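Washing and Storing Berries So They Last the Week
By Annick Charbonneau
20/09/2019
Print this page | E-mail this page

Berries spoil for two reasons: mold spores that are already on the skin when you buy them, and moisture that lets the spores grow. Most of the advice on this page deals with one or the other.

Sort first. Tip the carton out onto a dish towel and pull anything soft, split or fuzzy. One moldy strawberry will take its neighbors with it in a day or so. Soft ones without mold can go straight in a saucepan with a spoonful of sugar, or in the freezer for smoothies.

Leave the caps on. A strawberry hulled before washing soaks up water through the cut and goes mushy. Wash, dry, then hull right before you eat them.

Vinegar rinse. Mix one cup of plain white vinegar with three cups of cold water in a big bowl. Add the berries, swish gently and leave them for 5 minutes. Drain, then rinse under cold running water until you can't smell the vinegar. Skip this with raspberries unless you plan to eat them the same day. They hold water in the middle and never dry properly.

Drying matters more than washing. Drain well, then spread the berries in one layer on a towel and leave them on the counter for 40 minutes. A salad spinner lined with paper towels works for blueberries and firm strawberries – a few slow turns, not full speed.

Storage. Line a shallow container with a dry paper towel, put the berries in no more than two deep, and set the lid on loosely. Change the towel if it feels damp. Keep them on a middle shelf in the refrigerator, away from the back wall where things freeze. I get six or seven days from good strawberries this way, and longer from blueberries.

Freezing. Hull, dry, and freeze on a baking sheet until hard. Then bag them, press out the air and write the month on the bag. I am usually finishing the last of mine in March.

Choosing a colander. The holes should be small enough that blueberries don't wedge in them, and there should be plenty of them across the floor, or water pools under the fruit. A wide, shallow shape is kinder to berries than a deep one, where the bottom layer gets crushed. Two handles make it easier to lift and shake over the sink. Mine is a Luvilano that I have had for years, and I have no complaints except that it is too long for my dish rack. 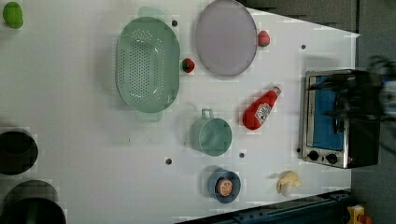 An oval colander with small holes in rows and a handle at each end.

Cleaning the colander. Berry juice stains plastic if it dries. Rinse right after use, inside and out. For old stains, make a paste of baking soda and water, leave it on for half an hour and scrub with a soft brush. Clogged holes clear with a wooden toothpick – go from the outside in.

Stains on towels. Hold the stain under cold water from the back of the cloth. Then dab on white vinegar, wait a few minutes, and wash as usual. Don't put it in the dryer until the mark is gone.

Comments (3)

Ghizlane Tahiri
I do the vinegar rinse with grapes too. Same proportions, and I leave the stems on. They keep very well.

Lewis Gunn
Does cider vinegar work? I have a gallon of it and no white.

Sylvie Bergeron
Lewis, I have used cider vinegar and it was fine, but rinse longer because the smell hangs on. Also, I skip the paper towels and use a piece of old cotton sheet in the container. It washes and you can use it again.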